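Filed under: Kitchen Chemistry / Cleaning & Care

I taught high school chemistry for 30 years before I retired to Brarneck, and the question I still get most (usually over somebody's kitchen sink) is about vinegar and baking soda. Everybody loves the fizz! I love the fizz too, it sold a lot of kids on my class. But once it stops you've mostly got salty water with a bit of sodium acetate in it, and that won't shift much grease.

So use them one at a time. Vinegar is the acid, and it's what you want on the white crust in a kettle. I go half vinegar, half water, bring it to a boil, switch off and leave it while I read the paper. Rinse it well, then boil a kettle of plain water and dump that too, or your tea will taste like a pickle jar.

Baking soda is mildly alkaline and a little gritty, so it's good for tea stains in mugs and for that brown film on a baking sheet. Three tablespoons and just enough water to make a paste. Leave it on overnight if the pan is bad. My neighbor Keisha Sorensen swears by washing soda for this, and she's right that it's stronger, but wear gloves and keep it off aluminum, it'll turn the metal dark.

And please, please don't mix bleach with vinegar, or with anything that has ammonia in it. Both make gases you don't want in your lungs. Bleach gets used with water and nothing else in my house, with the window open.

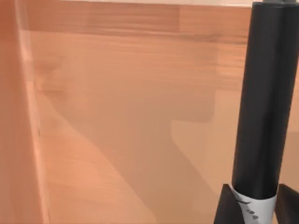

Wood with a bit of shine to it: go easy on the vinegar.

For a finished tabletop I stick to a drop of dish soap in warm water, on a cloth that's wrung out hard, and then a dry towel right after, going with the grain. Try it on a corner first if you don't know what the finish is.

Next time I'll do silver, foil and hot water, which smells awful and is great fun.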